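Portela marble-look contact film, long roll
Reviewed by Mirela Miranda, Feb 23, 2020

I bought this film in July to cover a kitchen counter with old burn marks. One roll cost $33 and did the counter, with enough left for a shelf. I had used the Matum film before and paid less for it, but it lifted at the corners within weeks.

The Portela film is thicker and cuts clean with a sharp utility knife. The backing has a grid printed on it. Peel a few inches at a time and push the air out with a plastic card. Wipe the counter with rubbing alcohol first and let it dry.

The pattern is the part to think over before you order. Grey-brown veining on white comes in big patches, and they land where they land.
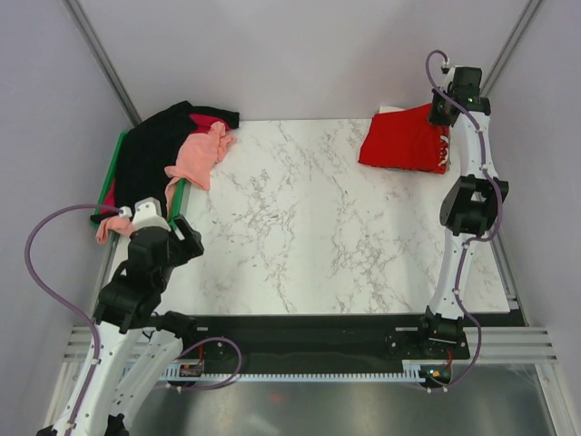
Veining on a white top, one patch left of center and one lower right.

Coffee wiped off fine. Turmeric left a faint yellow spot that is still there. Don't set a hot pan on it. Mine has a small bubble near the stove from the one time I did.

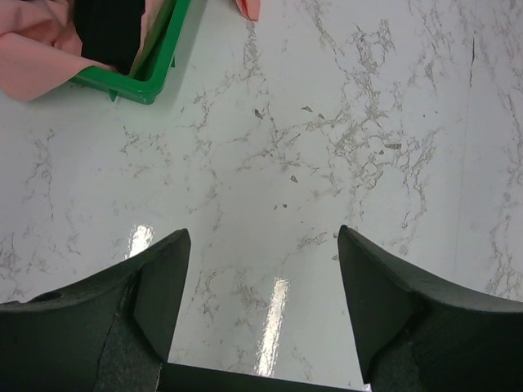 Countertop, closer in.

Seams are hard to hide. I overlapped mine by half an inch and you can feel the edge with a finger. Jianhua Li, my neighbor, butted hers together and the gap opened up over the winter.

Four stars. I would buy it again for a rental, but for a house I owned I would save up for a real top.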